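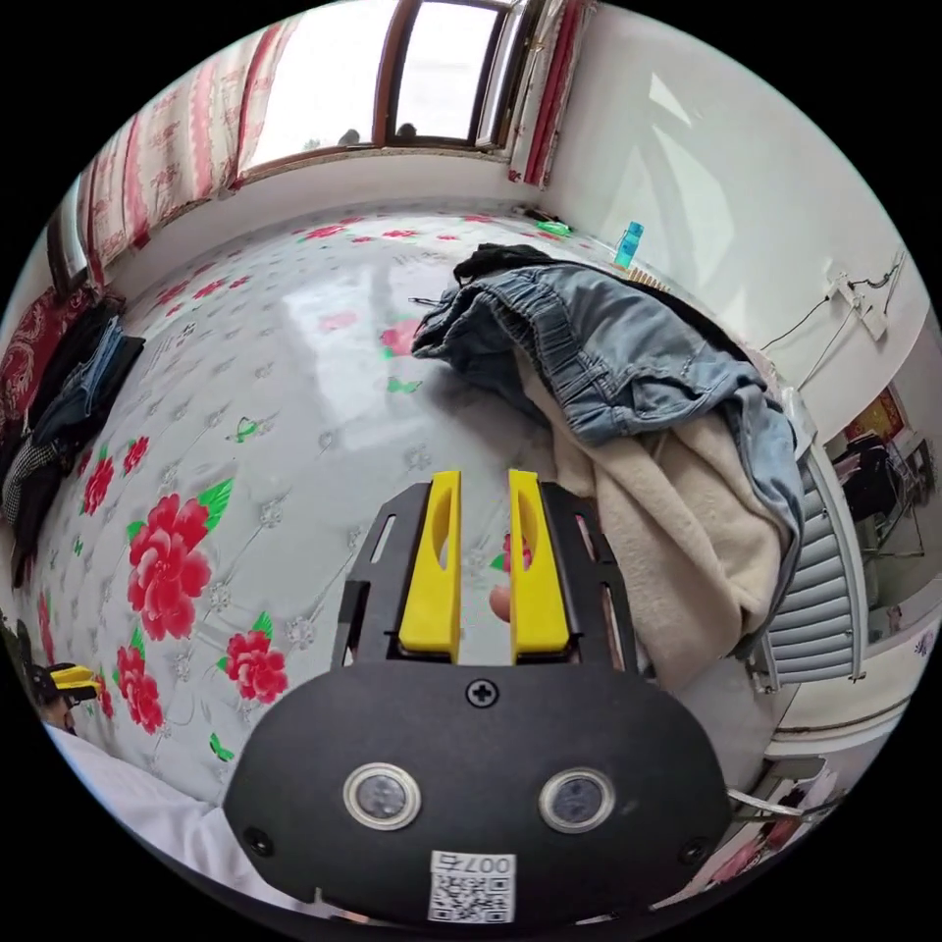 Bed sheet

A bed sheet is a rectangular piece of cloth used on a bed, either over the mattress or between the sleeper and the blankets. Sheets are usually sold in sets with one or two pillowcases.

Types

A flat sheet is a plain rectangle with hems on the edges. A fitted sheet has elastic in the corners or along the whole edge and is shaped to hold onto the mattress. In hotels and hospitals, flat sheets are often used in both positions and folded at the corners.

Materials

Cotton is the most common fiber, followed by polyester and blends of the two. Linen is stronger than cotton but wrinkles easily. Satin and sateen are names of weaves; satin sheets may be made of silk or polyester, while sateen is mostly cotton.

Thread count

Thread count is the number of threads in one square inch of fabric, lengthwise and crosswise added together. A plain cotton sheet may have a count of 200. Counts of 1000 are reached by counting each strand of a twisted yarn separately, a practice that has drawn complaints from buyers.

Printing

Most sheets were white until printed bedding became cheap in the twentieth century. Floral patterns remain among the best sellers. The textile writer Iraklis Kourkoulas traces the large-flower style in Hostton to the Camargo mill, which kept 100 patterns in its catalog and redrew five of them every April.

See also

Blanket
Duvet cover
Pillowcase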